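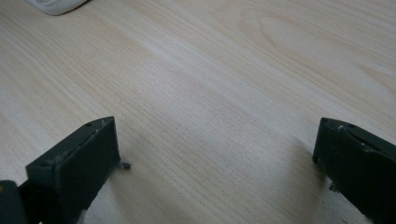 My town wants to get rid of its library fines, and I seem to be the only borrower in Halwood who isn't happy about it. The proposal went up on the library's site in September. It runs to one page. It says fines are a barrier, that other towns have dropped them, and that books will come back anyway.

I'd like to know how we know that last part.

I don't love fines. I paid 12 dollars on a cookbook last year and grumbled all the way to the car. But I did take the cookbook back, and I took it back on a Tuesday night in the rain when I would have much preferred to stay home. The fine was the reason. Take it away and that book sits on my kitchen counter until spring, while whoever is next on the hold list waits for me to feel like driving over.

The supporters have an answer for this. They point to Dirkgate, which went fine-free and then announced that 2,000 overdue books had come home. That number gets repeated at every meeting. It sounds wonderful until you ask what it is being compared to. Books come back every year, fines or no fines. How many of those came in during the first month, when there was an amnesty and a big banner out front? How many would have come in if the library had simply mailed a reminder? The Dirkgate report doesn't say. It doesn't give the wait time for a popular title before and after, either, and that is the only number I really care about.
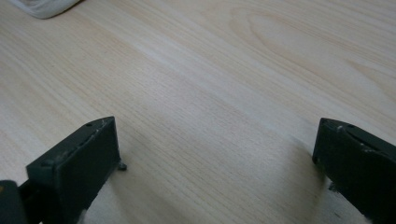

Rainer Nolte wrote to me after I grumbled about this in a shorter piece, and he was blunt: a family that owes 40 bucks doesn't pay it, they stop coming, and then you've lost the books and the readers both. He thinks I am worrying about my hold list while kids in his part of town have blocked cards.

It's a fair hit, and I've turned it over a good deal. Blocked cards are a real problem. According to the proposal there are 117 of them belonging to children under 14. I would clear every one tomorrow. I would never charge a child for a late picture book, and I'd be glad to see a cap on what any grown-up can owe. None of this requires telling the rest of us that a due date is a suggestion.

What bothers me is how the two things get bundled. If you have doubts about the policy, you must be against the kids. I sat through the last meeting at the Laing branch and heard that three times, in very polite voices. Meanwhile the practical questions went by without an answer. Fines bring in little money, we're told, so little that it costs more to collect them. Fine, show me the collecting cost. Is it staff time? Are those hours going to be cut, or will the same people be at the same desk doing something else? If they stay, nothing has been saved.

And there is a replacement charge hiding in the small print. Keep a book past 60 days and you are billed for the whole thing. For a big art book that could be more than any late fee we have now. So the family that was scared off by a small bill gets a large one, a bit later. I can't see how that is kinder.

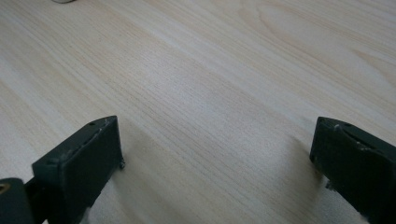 One reader, who signed only with an initial, told me the bill disappears the moment the book is returned, so it scares people into coming back without costing them a cent. She added that I should try reading the whole page before writing about it.

I did read it. The page says the charge "may be" waived. I have dealt with enough offices to be careful around those two words. If the plan is to waive it every time, write "will be" and I'll drop the complaint.

Palow, the next town over, is trying something duller. They kept a small fine for adults, ended it for kids, and added automatic renewal when no one is waiting for the title. They are also publishing their wait times each month. I have no idea whether it will work. But in a year they'll have something to look at, and we'll have another one-page document saying it went well.

The board votes next month. I plan to ask for the wait times again, and I will return my two novels on the way in. One of them is four days late.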